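4.2 Small things on soft surfaces

Most advice on household tidying assumes that clutter gathers on hard, level places: the hall table, the worktop, the desk. The claim is repeated so often that it has come to look like a finding. We have not been able to trace it to anything firmer than habit, and the material from Plondlow and Flenstead gives us good reason to doubt it. In both places a large share of the small loose objects recorded lay on bedding, throws and folded blankets, where the usual advice has nothing to say.

The Carrilho scheme, which we used for sorting, puts every object into one of three groups: things kept for use, things kept for their looks, and things kept for no stated reason. We adopted it because earlier work had done so and we wanted our results to be comparable. We were less sure of it by the end. The line between use and looks is drawn as if a thing must settle on one side, and a good many of the smallest items will not settle.

Lighters are the plainest case. A pocket lighter is a tool, and the scheme files it under use. Yet a lighter in a patterned wrap has been given a surface that does nothing for the flame. Figure 3 includes one with a glossy white wrap, covered in small coloured monograms and flowers, with the words "LOUIS VUITTON" across it and a large yellow LV monogram. We make no claim as to who produced the wrap or what was paid for it, and a coder working from a picture should not guess. The point is narrower. Under the scheme this object and a plain lighter receive the same code, and whatever the decoration meant to its owner is lost at that step.

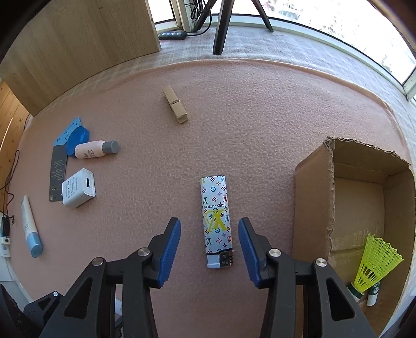
Figure 3. Lighter and wooden clothespin on a pink blanket, with other small items to the left.

The clothespin raises a different difficulty. It belongs, by common agreement, to the laundry, and the Plultilcombe guide would have it sent back there at once. This takes for granted that an object has one proper place and that finding it anywhere else is a fault. Clothespins close bags, hold papers together and keep curtains shut. When one is lying by itself on a blanket we cannot say which of these jobs it last did, or whether it did any. Coders nonetheless marked such objects as "out of place" with great confidence — more confidence, in our view, than the evidence could bear.

We tested this in a small way. Two coders were given the same 60 objects and asked to mark each as in or out of place, first with the surface named and then, after a gap, without it. When told that the object lay on a blanket or a bed, they marked it out of place more readily. They disagreed on 10 objects in the first round, nearly all of them items with more than one everyday use. The number is small and we would not build much on it. It does suggest that the coders were judging the surface at least as much as the thing.

There is a practical side to this too. Soft cloth behaves differently from a table. A fleece-like blanket has folds and a raised nap, and light objects can settle into it or shift when the cloth is pulled. Advice to "clear the surface in one sweep" may be sound for a worktop; on bedding it seems likely to send the smallest items to the floor or down the side of the mattress. We found no guide that mentioned this. Several offered timed routines for the bedroom that began with straightening the covers, as though nothing could be lying on them.

None of this shows that the Carrilho scheme should be dropped. It is quick to teach, and its results for larger goods were steady at both sites. Our doubt concerns small objects, where a single code hides too much, and the phrase "out of place", which we have kept in the tables only so that they can be read against the earlier ones. In the section that follows we report these items separately.

Last updated: June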